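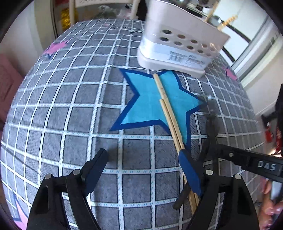 Curved fingers or flat pads for picking up chopsticks and other skinny things?

Posted in Grippers and End Effectors

Hi all! Longtime reader, first real post. I've been having way too much fun this spring with a hand-held gripper (the kind you squeeze yourself, with a wide-angle camera looking down past the fingers) and I've reached the point where I need other people's opinions before I spend any more money.

My test is dead simple. A pair of chopsticks goes down on a printed floor mat with a grid and some big stars on it, and I try to pick them up and put them in a plastic organizer caddy. I've been doing this with two sets of fingers. The first is the curved black set that the tool came with. The second is a set of flat pads from Rerkier, with a thin rubber skin on the inside face.

What I'm seeing so far, after a lot of squeezing:

The curved fingers are lovely on anything round or chunky. Tape rolls, cups, a ball of socks, no problem at all. On chopsticks they touch at the tips and almost nowhere else, so I get a grip but the sticks pivot like a compass needle as soon as I lift. If I grab right at the balance point it's fine. If I'm off by a finger's width the thin ends swing down and I end up poking the caddy with them.

The flat pads hold the sticks straight, which made me yell out loud the first time. But they're hopeless at getting under anything lying flat. I have to push the sticks along the mat until they bunch together, and half the time one of them rolls away from the other.

So here's what I'd love to know:

Is there a finger shape that does both, or do people just pick one and live with it?

Does the camera view matter as much as I think it does? With the wide lens the grid lines bow so much toward the edges that I lose my feel for angles, and I keep coming in crooked.

And should I move to a controlled arm before I decide? I can borrow time on a small Clondska arm on Thursday evenings and I don't want to waste it testing the wrong fingers.

Budget is small. I'd rather print or glue something than buy a whole new tool. Thanks in advance, this place has taught me more than any manual!

- gridmat_fan

flatpackfingers

Oh, I love this question. Chopsticks are a fantastic test object and I wish more people used them - long, light, slightly tapered, and there are two of them, so you find out right away whether your gripper can hold a bundle or only a single thing.

Short version: keep the curved fingers and change the tips.

Longer version. The swinging you describe is a contact length problem. Your curved fingers meet in a tiny patch, so there's nothing to resist the twist when the weight is off center. The flat pads fix that by giving you a long patch, but you pay for it at the bottom edge, where the pad is too thick to slide under a stick that's lying on the floor. What you want is a long patch that starts right at the very tip and is thin there, like a fingernail.

I did this on my own set with the soft rubber strip that Nokidier sells by the roll. Cut two pieces 28 mm long, clean the inside of the fingertip with rubbing alcohol, glue them on so that the rubber hangs past the hard tip by the thickness of a coin. When you press down on the mat, the overhang folds and tucks in under the stick. When you close, it wraps a bit. It looks silly and it works so well that I did the same thing to every gripper I own.

A few things I learned while fiddling:

Score a shallow V across one of the strips, only one. The sticks settle into it and stop rolling over each other. With a V on both sides they fought each other and I could never get the same grip twice.

Don't use hot glue. It lets go in a warm room. Contact cement has been good to me.

Check the pivot screws on your fingers before you blame the shape. If one side has a little slop in it, the tips will close offset, and two tips that are offset by even a hair will spin a chopstick every single time. I chased that for a whole weekend on mine, convinced it was the rubber. Snug both sides, close the gripper on a strip of paper and tug. It should resist the same whichever way you pull.

I ran 600 picks with the modified tips in April, by hand, mostly with music on. I dropped plenty at the beginning and got a lot better at it, so take this as an impression and don't treat it as a study, but the swinging went away almost completely once the V was in. The rubber was worn shiny by the end and I swapped it. The strips are cheap enough that I don't mind.

About the camera: yes, it matters a lot, but I bet it's bothering you more than it will bother a trained policy, if that's where you're headed. The bowed lines are only a problem if you're steering from the picture. Near the middle of the image things are close to straight, so try to line up the approach while the object is still in the center and then come in without turning your wrist. Your star pattern is handy for that, by the way. Lay the sticks so they cross a point of a star and you get an easy visual cue for how far you've rotated.

Please come back and tell us what happens! I want to hear about single sticks too.

Pap_tinkerer

just buy parallel jaws. curved fingers are for fruit

slowservo

I'd go at it from the other end, so treat this as a second opinion alongside the rubber tip idea (which is a good one, I've now ordered a roll).

I've compared four finger sets on a bench arm over the last year, and what changed my mind about nearly all of them was moving from my hand to the arm. Your hand cheats. You feel the stick begin to slip and you roll your wrist to save it, and you don't notice you're doing it. The arm just follows the path it was given. I had a finger set that I adored in the hand and it was the worst of the bunch once the arm was holding it.

So yes, use the Thursday time, and use it early. I wouldn't wait until you've decided. Here's how I'd spend one evening on it:

Bring both finger sets and the mat. Tape the mat down at the corners so it can't creep. Mine crept for an hour before I caught on and all of those runs went in the trash.

Pick 3 positions for the chopsticks and mark each one against the grid with a bit of tape. I like one straight on to the gripper, one on the diagonal, and one sideways. The diagonal is where you'll see the differences.

Put the caddy in the same square every time. Placing into a caddy is a harder job than picking, and if it moves you'll be testing two things at once.

Run all the positions with the curved fingers, then all of them with the flat pads, then the curved ones again. That last repeat is the one people skip. It tells you if something drifted while you were busy - a loose screw, the mat, your patience.

Write down how each one failed as well as whether it did. "Swung", "rolled", "pushed away" and "dropped on the way up" point to four different fixes. I keep a notebook with a column for that and I look at it far more than I look at the success column.

On the Clondska arm, I've only used the small one a couple of times, at a friend's shop. The motion was smooth and I enjoyed it a lot. I'd slow down the last bit of the descent, though, because stiff fingers meeting a floor with no give will bend something. A thin foam sheet under the mat helps if they'll let you put one there.

One place where I'd disagree a little with the answer further up: I wouldn't worry about catching both sticks together at first. Try one stick alone until you like it, then add the second. A pair with a band or sleeve around the end behaves like a single object anyway, and a loose pair is its own puzzle. If your sticks come both ways, test them separately and don't mix the results. I mixed mine once and couldn't make sense of the notebook afterward.

On the lens, if the bowing really gets to you, run a calibration and view a straightened preview on a second screen. You lose some of the edges, which I missed more than I expected, so I went back to the raw view within a week. You do get used to it. By my count in the notebook I was past 3000 closes before I stopped coming in crooked, but I'm a slow learner and you sound quicker than me.

Very jealous of your Thursdays. Have a great time with it!

gridmat_fan

Wow, thank you! Checked the pivot screws first, as told, and the left finger did have some play in it. Snugged it and the tips meet properly now. It still swings off center, so the contact patch idea seems right to me. Rubber strip is on the way from Nokidier, and I'll try the V on one side only.

Also stealing the failure column. I've been writing "bad" next to everything, which hasn't been a big help.

I'm going to take the plain curved set and the Rerkier pads to the arm this week, and the rubber tips the week after if the glue has cured. Does anyone know if contact cement needs a full day on that kind of rubber, or is overnight enough?

flatpackfingers

Give it the full day. Overnight was fine for me on one finger and peeled on the other.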